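Section 7: Getting ready for an open day

This part of the guide is for anyone who has been asked to show the Kasero two-arm station to visitors, whether that means a school party for half an hour or a full public open day like the one at Dunidside. It assumes you have already installed the software and worked through Section 4, and that you know how to stop the arms in a hurry. If you are at all unsure about that last bit, please do go back and practise it first. We'll still be here when you return.

7.1 The evening before

1. Switch on the display computer and the large screen, and leave them both running for a little while so that any updates can get themselves out of the way. An update bar creeping along in front of a room full of people feels a great deal longer than it is.

2. Open the Kasero viewer and choose Visits, then New visit. Give it a name you will recognise later. Poltenden names its visits after the group that is coming, and we have found that works nicely.

3. Check that the visit file is saved to the shared folder. A full day's recording needs 818 MB, so clear out old rehearsals if the folder is looking crowded.

Note: If you are moving a visit file over from the Nuttall release, open it once and save it again before the day. The older files load perfectly well but they forget their camera views.

7.2 Loading the demonstration room

Most visitors will meet the arms on the screen before they see the real ones move, and we would encourage you to keep it in that order. People ask far better questions when they have had a few minutes to look at things in peace.

4. From the Rooms list, pick Marble Hall. It takes a moment to draw, particularly the patterned floor, so don't click again if nothing seems to happen straight away.

5. Wait for both arms to appear on the white table. Keep the tabletop clear for this first part. The blocks and cups come later, in 7.4, and visitors do tend to look only at the cups once they are out.

6. Turn on Target marker in the side panel and check it against the view below. You want the orange ring sitting round the base of the right-hand arm, with the pale disc inside it, and both shadows falling on the tabletop.

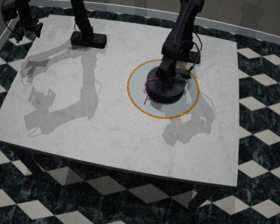 7. Press Hold. The arms will now stay exactly as they are until you release them, so you can talk for as long as you like. This is a good time to point out the left arm's gripper, which small children usually want to call a hand (and we have never had the heart to correct them).

Caution: Hold affects the arms on the screen only. It does not stop the real station. Use the red button for that, every time, even if the arms look as though they have finished.

7.3 Letting visitors have a go

8. Choose Guest control and set the speed to 2. Faster settings are available, but a beginner will find the slow one much kinder.

9. Hand over the controller and let each guest try one arm at a time. If somebody gets into a muddle, press Home and both arms will go back to where they started.

10. When the group moves on, press Save turn before you welcome the next one.

Note: Guest control switches itself off when the controller has been left alone for a while. Press any button to wake it up again.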